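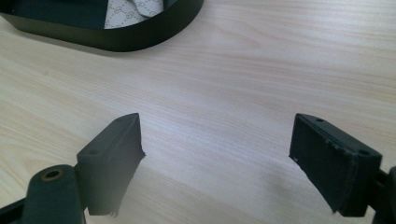 4.3 Setting the finger mask and the table plane

Flosia works out hand position from the wrist camera alone, so it has to know which parts of the view belong to the gripper and which part is the table. Do this section once for each hand-held gripper, and again after any change of pads or camera mount.

Before you start

Finish the lens calibration in 4.2. Use a plain table with even light from above. A container may stay on the table as long as it is well clear of the fingers and bare surface shows between the pads.

1. Open Flosia and choose Setup > Masks > New. Pick the gripper by its serial number.

2. Open the fingers all the way and hold the gripper still over the table. Press Capture.

3. Click Find fingers. The software draws one outline on the left finger and one on the right. Each outline should take in the whole pad, the screw holes in the top strip and any part of the arm that is in view.

4. Check the inward edges of both outlines. On worn pads the edge is uneven, and strands of frayed material can be left outside the mask. Set Edge margin to 19 pixels if this happens.

5. Close the fingers slowly and open them again while Flosia records. It needs at least 164 good images. The counter turns green when it has enough.

6. Click Fit table. The bare surface is shaded blue. Shadows from the fingers should be shaded too. If they are left out, lower Shadow cutoff one step at a time and fit again.

7. Read the Plane score. A score of 93 or higher is accepted. Click Save.

Note: Light wood with a fine, straight grain gives the tracker few corners to hold on to. If the score stays low, turn the gripper so the grain runs across the view, or place a printed sheet near the far side of the table.

Note: Dark containers can be picked up as part of a finger when both are matte black. Move the container farther off and repeat from step 2.

Caution: Do not edit the mask file by hand. Flosia will load a damaged file without a warning, and the recorded paths will drift.

If Save fails with error 34, the mask and the lens file come from different cameras. Go back to 4.2 and load the right lens file. Masks made with the older Bloxham tool can be imported, but steps 5 to 7 still have to be run.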